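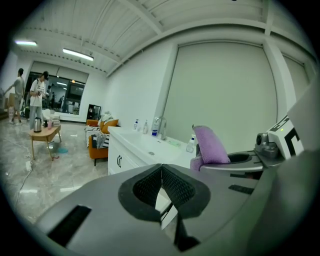

Fendell opens mock home in Hovton to record household tasks for robots

1/3/23

Fendell has started recording household jobs by hand at its new site in Hovton, with the aim of gathering 1000 hours of examples for a learning system called Clokmont. The work is done by people holding grippers. No robot is needed in the room while a job is being recorded.

The company has taken the ground floor of a unit at the Park, the business estate on the east side of the town, and fitted part of it out with home furniture. A vanity unit with a basin and tap stands in the same open space as an orange sofa, a small table with a kettle on it, and a freestanding bath. The staff move between these as the day's list of tasks requires.

Each operator works with a pair of hand-held grippers that have the same kind of two-sided grip as the arms Clokmont is meant to control. The operator picks things up, moves them and puts them down using only the fingertips of the tools. A camera on the gripper records what is in front of it, and white blocks printed with black square patterns allow the position of each tool to be worked out from the footage. The position record and the video are then joined into a single example.

Fendell says it chose this way of working mainly on grounds of speed. Its earlier recordings were made by steering a robot arm from a desk, and a task as small as folding a flannel could take several minutes. Errors were common, and new operators needed weeks of practice before their recordings could be used. With the grippers, the training takes 2 days. The first is spent on handling and the second on the rules of recording, which the company says people find harder.

Those rules cover how a job should start and end, how fast to move, and what to do when something is dropped. An operator who drops an object is asked to carry on and pick it up again if it can be reached. The recording is kept and labelled as a recovery. If the object has rolled out of reach, the attempt is stopped and marked as failed, but it is still stored. Fendell's view is that a system trained only on clean attempts tends to stall the first time something slips.

Operators are also told to keep their fingers off the objects. This sounds simple, but it was the most frequent reason for throwing out recordings in the first weeks - people would steady a bottle or straighten a cloth without noticing they had done so.

The current task list is built on bathroom jobs. It includes wiping down the basin, moving bottles along the counter, opening and closing drawers, putting a cloth away and picking things up from the floor. Soft items such as cloths take up a larger share of the list than their place in the home might suggest. A cup has the same shape each time it is lifted, while a cloth lands differently whenever it is let go, and the company wants many more examples of the second kind.

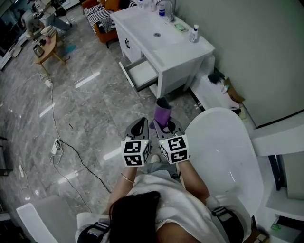 A shift at the Park lasts 7 hours, with breaks that the company describes as fixed. Holding the grippers out in front of the body is tiring, and work close to the floor is limited to short blocks. Anyone on a floor task is moved to the counter afterwards. Fendell says the rota was changed in the second week, after operators reported sore wrists, and that lighter grippers are being tested at its main office.

The objects are changed often. At the end of each block the operators swap bottles, cups and cloths for others of a different size or colour, and move the remaining items along the surface. The larger furniture is moved less often. A full change of layout takes most of an afternoon, and the cables for power and recording have to be run again across the tiled floor.

Light is another matter the company has had to deal with. The unit has tall windows, and early recordings made there in the afternoon showed strong glare from the polished floor. Roller blinds are now used for part of the day. They are left open for the rest of it, as homes have sunlight too and Fendell does not want a system that only works under ceiling lights.

Recordings are checked on the same day. A reviewer watches each one at speed and looks for lost tracking, blocked cameras and hands touching objects. Those that pass are given a short written label, such as "pick up the cup and hold it" or "close the drawer". The labels are kept plain on purpose. An earlier set written by several reviewers used so many different words for the same action that it had to be done again from the start.

Lost tracking remains the most common fault. It happens when an arm or a piece of furniture gets between the camera and the printed block, and the edge of the bath is a known trouble spot. Some tasks have been rewritten so that the operator comes at the object from the other side. Others have been left as they are, with a higher number of attempts planned to make up for the ones that will be lost.

Fendell has not said how many recordings have been made so far. It did say that the Hovton site is the first of 8 room sets it plans to use, and that the others will include kitchens and bedrooms. Some of these are to be in rented flats where the furniture is left as the company finds it. A system that has learned in one room often does badly in the next, and adding more hours from the same room does little to help beyond a certain point.

The first version of Clokmont trained on the gripper recordings is due to be tried on a robot later in March. The test will be a narrow one. The robot will be asked to lift cups and bottles from a counter and set them down in a marked area, first in the Hovton room and then in a room that was not used for recording. Drawers and cloths are to be left for a later round.

The company was cautious about the likely result. A person holding a gripper can lean, step back and shift their weight in ways that a fixed arm cannot, and a share of the movements recorded at the Park may turn out to be beyond the robot's reach. Software already removes the most obvious cases before training starts, but Fendell says the rest will only show up when the arm tries to copy them.

There is also the question of force. The present grippers record position and how far the fingers are open, but they do not measure how hard an object is being squeezed. For a plastic bottle this matters little. For a wet sponge or a tube of toothpaste it matters a good deal, and those tasks have been kept off the list for now.

Footage from the site is held by Fendell and will not be released with the first version of Clokmont. The company said it was looking at whether a smaller set could be shared with universities, once faces had been blurred and the operators had given their consent. No date has been set for this.

Recruitment for a second team of operators at Hovton is under way. The posts are for daytime shifts, and no background in robotics is asked for. Applicants will be invited to the Park to try the grippers before they are offered a place.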